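Ticket 942: Wool cycle stops with drain fault
Product: Kereritz washer, control board rev. 3
Status: Resolved
Reported by: Geeta Shukla
Assigned to: Povilas Siliņa, Lanholm Service Desk

Problem
Wool cycle halts at the first drain. Display shows code 787. Cotton and quick cycles finish normally. Fault repeats on every wool load, with or without detergent.

08:40 Siliņa
Asked customer to clean the pump filter and check the drain hose for kinks. Requested item type and load size. Customer reports one knit per load, nothing else in the drum.

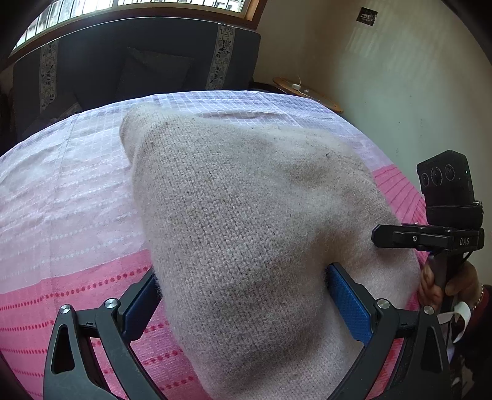

10:15 Shukla
Filter cleaned, small amount of lint removed. Hose is straight. Ran wool again with the drum empty. Same code, same point in the cycle.

10:50 Siliņa
Empty drum rules out load balance. Wool runs the pump at reduced speed, so a weak pump can pass on cotton and fail here. Asked for a pump test from the service menu.

13:05 Shukla
Pump test passes at full speed. At low speed it hums for a few seconds and then the code appears.

13:30 Siliņa
Matches a known fault with the Arkenach pump on this board. Low-speed start value is set too low. Sent steps to raise it to 200 and restart at the wall switch.

16:20 Shukla
Value changed. Wool cycle completed twice, no code. Can I go back to washing knits in it? 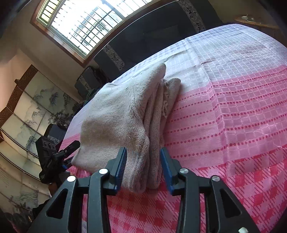 Attachment 2: folded knit sweater, cream-beige

16:35 Siliņa
Yes, normal use is fine. If 787 returns, the pump needs replacing. Awwad stocks the part. Closing ticket.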